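Planning the Purchase: How One Food Service Operator Budgets for Robotic Handling

Equipment budgets at Corkis, a contract caterer that runs kitchens in schools and residential homes, used to be settled in a single afternoon. Dishwashers were replaced when they failed, ovens when the repair bills grew too large, and everything else waited. The decision to consider robotic arms for tray assembly and dish handling has changed that routine, and the planning now takes up a good part of the year.

Shalini Nigam, director of capital planning, was asked to prepare the first proposal. Her starting point was a list of tasks, drawn up with kitchen managers before any supplier had been contacted. The list covered placing whole fruit on trays, moving plates between racks and counters, and setting out cutlery. Each task was given a page of its own, with the objects involved, the hours in which the work is done and the space available.

"We wanted to know what we were buying before we were shown what was for sale," Nigam said. "A supplier will always arrive with a very good demonstration. It is our duty to arrive with a question."

The purchase price of an arm is the figure most often quoted and, in the view of the planning office, the least useful one. The Corkis budget sheet divides the cost of a station into five lines: the arm and its controller, the gripper and spare fingers, sensing, installation, and support. Staff training is charged to a separate account and reported alongside. Spare gripper fingers were set at $160 a pair in the draft budget, and the sheet assumes that they will be replaced on a schedule. Under the earlier practice they would have been paid for out of petty cash, and their true cost would never have appeared in a report.

Installation proved harder to estimate. Many of the company's kitchens are in older buildings, where outlets are few and seldom placed where a new machine would need them. The first round of site visits produced a figure of $3,732 per station for electrical work, mounting and guarding. Nigam has asked that it be reviewed after each installation and corrected in the next draft.

Three suppliers were invited to respond. Zemetti offered a complete station under a fixed lease. Mollah proposed to sell the arm outright, with the gripper and sensing left to the customer. Wuvix submitted a mixed arrangement in which the hardware is purchased and the software is paid for by the month. The planning office compared the three over the same period and asked each firm to state in writing what would happen at the end of it.

The replies differed most on the question of ownership. A leased station returns to the supplier, together with any adjustments made to suit a particular kitchen. A purchased station remains in place, but its software may not be supported indefinitely. Corkis has not adopted a general rule. It has instead required that any contract name a date until which updates will be provided, and that notice of 90 days be given before any change in the monthly charge.

Trials are held before a commitment is made, and the conditions are set by the buyer. Suppliers are given ordinary tableware and ordinary produce, including apples of mixed size. Fruit is a demanding test for a two-finger gripper. It is round, it rolls on a shallow plate, and it bruises under a grip that a cup would easily withstand. The trial sheet records whether the object was lifted, where it was set down and whether it could still be served. Speed is recorded as well, though it carries less weight in the scoring than damage does.

Managers who attend are asked to complete the sheet independently and to submit it before any discussion takes place. Nigam introduced the practice after an early session in which a single favorable remark appeared to shape the comments that followed.

The proposal now before the board would fund stations at two sites, with the remainder of the company's 52 kitchens to be considered in later years. Roughly a tenth of the sum has been held back as a reserve, to be released only on the signature of both the planning office and the kitchen concerned. Staff at both sites have been told that their contracted hours will not be reduced during the pilot period, and that undertaking is written into the proposal.

A decision on the first two stations is expected in May. Until then, the planning office is continuing its site visits and has asked each supplier for a revised quotation that lists gripper parts separately.
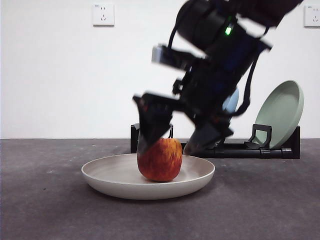

Two-finger gripper positioned over an apple on a shallow plate, with a dish rack behind.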